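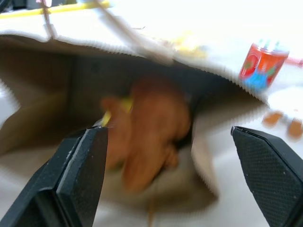
Perkedia, the bakery on Starholm's main street, stopped using plastic for takeout orders in May and now packs everything in paper. The new bags are pale on the outside and a darker tan inside, with a zigzag edge along the top, and one will take a lumpy brown item the size of a breakfast order with space left over. Owner Hòa Ngô said the change covers bread, rolls and filled pastries, along with the lunch boxes the shop sells to nearby offices.

The bakery went through 3,888 bags in its first month with the new stock. Ngô said that was more than she had ordered, and a second delivery had to be brought forward. The supplier, Grinus, sends them flat in bundles of 400.

"People were used to seeing what they had bought," Ngô said. "Now they open the bag at the counter and check. It slows the line down a little in the morning, but they get used to it."

Staff have changed the way they pack. Heavier items go in first and sit on the bottom of the bag, and anything with icing gets a bag of its own. Tops are left open while the bread is still warm - folding them over too soon makes the crust soft - and customers with a long drive home are told to do the same.

The shop asked customers for their opinions on cards left by the register. Of the 289 cards returned, 43 asked for a larger size that would hold a full loaf without the end sticking out. Ngô said a taller bag is on order and should be on the shelf before the end of summer. A few people also wanted a smaller size, but she has no plans to add one.

Prices have not changed. Customers who bring their own bag or box can still use it, and the cafe next door, Tạ, will accept used paper bags for its compost bin as long as they are free of grease and icing. The bin is by the side door and can be used until the cafe closes at 4 p.m.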